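Catdale hand tracking – frequently asked questions
Last updated July 30, 2025

What does Catdale do?
It takes recordings from hand-held grippers and turns them into arm trajectories: position, orientation and jaw opening over time. It does not train a policy and it does not drive an arm. If a reseller told you otherwise, please send us the page.

Do I need markers if I already run visual odometry?
Yes, for now. Odometry alone drifts, and it drifts most when someone turns quickly toward a blank wall. The Zervas module claims to work without markers. We ran it on 64 of our own recordings in June and kept the markers.

Why does the pose jump when my two grippers come close together?
One marker hides the other, or both turn edge-on to the camera. A square marker seen at a steep angle has two poses that fit nearly as well, and the solver can flip between them from one sample to the next. Turning on smoothing hides the flip in the plot. The bad pose is still in your data, so check the raw track first. 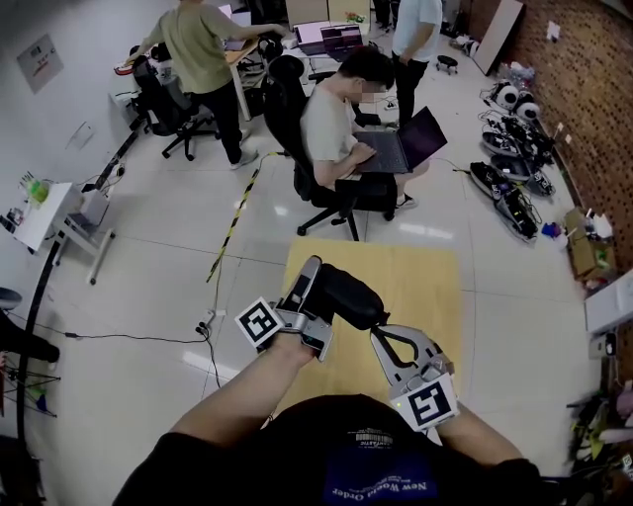 Two hand-held grippers, one marker each, seen from the wearer's head.

Does a shiny floor matter?
More than we would like. Ceiling lights reflected in tile move as the head moves, and a feature tracker will happily treat them as fixed points. Mask the floor if you can. A matte mat helps only where it covers.

What about people in the background?
Someone sitting still for a minute is the awkward case. The tracker accepts them as part of the room, and then they stand up. The motion filter catches a person walking through. It is poor at the other kind, and raising its threshold mostly throws away good points.

Is the reprojection error a quality score?
No. We regret putting it at the top of the report. We have seen recordings with a tiny error and a wrist rotated the wrong way.

Can I replay a trajectory directly on my arm?
You can export one. Whether your arm can follow it is a question for your planner. People reach in ways that break joint limits, and Catdale knows nothing about your joints. The Iltov exporter has a reachability check – run it, and do not read a pass as meaning collision-free.

How many recordings do I need?
We can't tell you, and we would be wary of anyone who gives a number before seeing the task. Our regression set has 609 recordings. That figure says how much we test and nothing about what your policy needs.

Does it work with Vendura logs?
Version 4 and up. Older logs lack camera timestamps, and guessing them from the sample rate gave us bad results every time we tried.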